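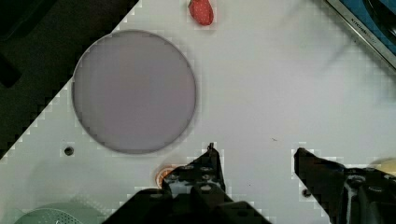 Dolleo is a method for teaching a two-fingered robot arm to tidy and set out kitchen items on a table, developed at the Hornholm workshop by a small group led by Kieran Garside. It belongs to the wider family of imitation learning methods, where the arm copies what a person made it do by hand. What sets it apart, or so the group says, is the order in which it trusts its views. The wrist view is read first and the overhead view second. From the wrist a task such as "strawberry onto plate" is a close-up affair: grey plate empty, the red strawberry lying beyond it on the bare tabletop, both fingers at the bottom of the view with nothing between them. The method calls this an open state and allows a new goal to be picked only from there. If something is held, no new goal.

Name
The name comes from the first set of toy food the group bought, or from a misspelt folder. Both accounts are in the project notes. Early drafts call it "wrist-first copying", and some later papers still do. Not to be confused with the Dolleo gripper mount, a separate part made by the same workshop.

Background
Earlier work at Tunstall used the overhead view alone. Good at finding things, poor at picking them up. Small round items were the worst. The arm would arrive over the right spot, close a little to one side, and carry on as though it had the item. The Tunstall group put this down to the arm hiding the item in the last moments of the reach. Garside, who had worked on the Tunstall rig, argued that the fault lay in the training and that a second view would not help unless the method knew when to ignore the first. The point was disputed for a while and is still not fully settled.

Method
A person steers the arm through a task while both views and the finger positions are saved. Each run is called a take. Takes are cut into short pieces at every change in grip, so a piece begins with the fingers opening or closing and ends at the next change. The pieces are then used to train two models:

The near model. Reads the wrist view and the finger gap. Outputs small moves only.

The far model. Reads the overhead view. Outputs a rough target on the table and nothing else.

A simple switch sits between the two. When the near model is sure of itself, the far model is ignored altogether. When it is not, the arm lifts, the far model gives a fresh target and the reach starts again. The lift is fixed by hand and is not learned. Several readers have asked for it to be learned, and a version of that was tried, but it made the arm hesitate near the table and was dropped.

The threshold for the switch is set once per table. Moving to a new table means setting it again, which takes a short session of takes and is the step most often got wrong by new users.

Training data
The published set has 1,205 takes. A further 346 were held back for testing and were recorded by a different operator. Failed takes are kept in, marked as failed, and used only to train the switch. Lighting was left as it was found. Items were placed by hand between takes, with no set pattern, and the operator was asked not to tidy up beforehand.
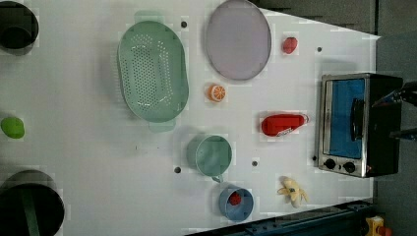

Layouts in the set are graded by clutter, from 1 to 6, the grade being given by the person who laid the table. Grading is loose. It is meant to capture how much the far model has to sort through before it can give a target, so a table with few items close together may be graded above a fuller one with room between things. An overhead view shows the sort of choice involved: a mint-green colander, an orange slice, a red bottle on its side, a banana with its peel part open and a mint-green mug share one white table with a small toaster oven, where the fingers come in from the side. A red item can be a bottle, a toy fruit, or the small thing sitting inside the light blue cup. Color alone will not do it. The far model is therefore given the name of the item and the name of the place it should end up, and is never given a colour word on its own.

Items inside other items are treated as a seperate case. The far model targets the outer item and leaves the rest to the near model, which has to find the inner one from close up.

Results
On the held-back takes the near model agreed with the operator more often than the Tunstall method did, with the largest gain on small round items. Gains on flat items such as plates were slight. On live trials the picture is more mixed. The arm did well on open table and less well beside the oven, where the lift could bring the wrist too near the body of the appliance. Garside's own write-up lists this as the main open fault.

Training took more than 3,000 steps before the switch settled, and stopping sooner gave an arm that lifted far too often. Longer runs were not reported.

Criticism
The Trarnmont group repeated the work on their own table and got weaker results. They blamed the hand-set threshold. Hornholm replied that the Trarnmont wrist camera was mounted further back and saw less of the fingertips. The two groups later swapped takes but no joint result has been put out.

A second complaint is about the clutter grades. One person's 4 is another's 2, and no check between graders was made in the first release. A revised set of grades was added on February 24, 2025, covering the test takes only.

Later work
A version with a learned lift, see above, remains unreleased. Work on oven doors is under way and uses the same switch, though the pieces are cut differntly, as a door pull involves a long stretch with no change of grip.

See also
Imitation learning
Wrist-mounted cameras
Tunstall overhead method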